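Golob crew rebuilds worn gripper pair at station 5

The hand-held gripper pair at station 5 in the Golob training hall is back in service after a rebuild that took most of an afternoon in December, according to Zirneo, the company that runs the hall.

The pair had been drifting since late fall. Operators reported that the right gripper was closing a little short of where its encoder said it was, which meant small parts slipped on the way up and had to be picked again. The recordings from those runs were set aside.

Lumturie Begović, who looks after the hand units for Zirneo, traced the problem to the jaw pads and to a set screw on the right-hand linkage. The pads had worn down at the tips. The screw had backed out far enough to let the linkage shift under load.

"You could feel it with your thumb if you pushed on the jaw," Begović said. "The left one was fine, but we don't change one side and leave the other."

Both sets of pads were replaced with stock from Odov, the supplier Zirneo has used since the hall opened. The set screw was cleaned, given a drop of medium thread locker and torqued again. Begović also replaced the cable on the left unit after finding a nick in the jacket close to the connector.

Zirneo changes pads every 200 hours of use as a rule. The right gripper at station 5 had logged 310. Borislav Vasić, the shift lead, said the station was skipped when the maintenance log moved from paper to the Getix system and its hours did not carry over.

"The count started from zero again on the new sheet," Vasić said. "It looked like a young unit."

The hours for every station have now been checked against the old paper log. One other pair was found to be close to its limit and will be done before the end of the month.

After the mechanical work, the grippers were zeroed fully closed and fully open, and the jaw travel was compared with a gauge block at three widths. The mounting plates on top were checked for play, and the tape marks on the table were left where they were so that new recordings will line up with the earlier ones.

Station 5 was then put through its handling check, which uses a divided organizer tray and its clear tinted lid. Selma Vukčević, an operator on the late shift, ran the check. The lid is the harder of the two items, she said, because it is thin and smooth and shows a bad pad right away. 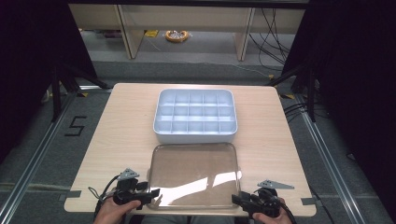 Changes to the routine

Vasić said two things will be done differently from now on. Each operator will do a short squeeze test at the start of a shift, closing both grippers on the gauge block and reading off the numbers. Any reading outside the limit takes the pair out of use until it has been looked at.

Cables will also be inspected at the same time as the pads. Until now they were replaced only when they failed, and the nick on the left unit would probably have gone unnoticed for a while longer, Begović said.

The hall keeps 3 spare pad sets on the shelf and has asked Odov for more. Delivery usually takes around 3 weeks.

Kalliopi Vasić, who schedules the recording sessions, said the runs set aside from station 5 will be repeated in the evening slots, beginning at 6 p.m. Work at the other stations is going ahead as planned.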